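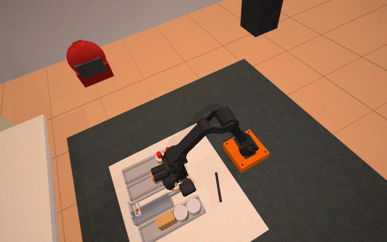 A robot arm and four grey trays on a white board.

The Jendia league will begin its women's basketball season in September with 6 clubs, and once again every final is to be held in Edilia. This arrangement should end. Last year's final drew 2,253 spectators, yet only 143 tickets were sold through the visiting club. Travel is costly and late finishes keep families away. The league office argues that a fixed venue is easier to plan - a fair point, but a narrow one. Clubs that finish top of the table have earned a home final. The rule should be changed before fixtures are issued.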